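Let the robotics club do the dull jobs

The robotics club at Tunstead has 15 members this year, and most of them joined because of the arena games. I understand why. A match lasts two minutes, somebody wins and parents clap. I still think the club was right in February to drop the Alteck league and spend its Wednesday sessions on kitchen work instead.

The league rewards one machine doing one trick on a flat mat. Our team spent 219 hours on last year's entry, by their own log, and most of that went on a launcher that has no other use. The students could recite the rule book. Few of them could say why a grip fails on a soft object.

A kitchen asks for more. Drawers have to be pulled along their runners, bowls are round and slippery, and a toy bun gives way when it is squeezed. The Ortner loan kit costs 14 pounds a week, less than one league entry – and the pupils in Year 9 can use it as well as the sixth form.

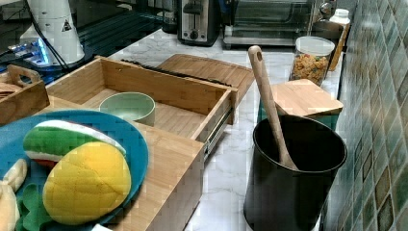 Jagadeesh Sastry disagrees, and wrote to say that without a fixture list the younger ones will drift off by summer, because a drawer opened neatly is nobody's idea of a Saturday out. He would keep one competition a year, perhaps the Taltley open day.

I could live with that. One event is fine, provided the teaching comes first and the entry is built from what they have already learned.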